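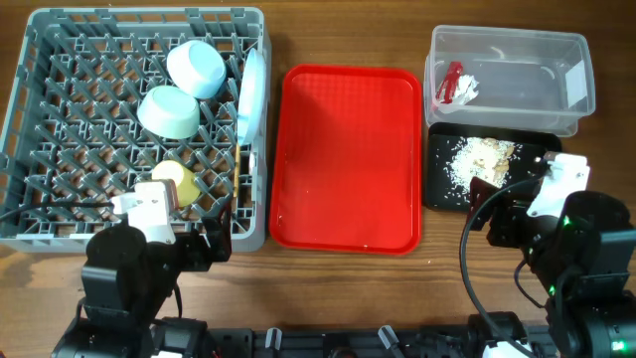

*Gray peg rack with bowls and a plate, on a wood tabletop.*

I bought the Stolletti rack in May, after the wire one rusted through at the feet. It's a big plastic basket with upright pegs all over the floor of it, and it cost 30 dollars at Oakley. I've used it every day for 5 months.

The pegs are the good part. They're stiff, and a dinner plate stands up without leaning on the next one. Bowls are less tidy. Deep ones won't stay between the pegs, so I put them on their sides or upside down and leave it at that.

It takes up a lot of counter. Measure first. Mine fits between the sink and the stove with a finger's width to spare, and I had to move the toaster.

There's no drip tray in the box — the Jarkberg rack I tried before this one had a tray and a spout, but the pegs bent under a casserole dish and I sent it back. I put a folded towel under the Stolletti and change it at night.

Cleaning is slow. Hard water leaves a white line around the base of each peg, and a bottle brush is the only thing I own that gets in there. Vinegar helps.

I'd buy it again for plates. If you mostly wash mugs and glasses, get something flatter.

Keith Bainbridge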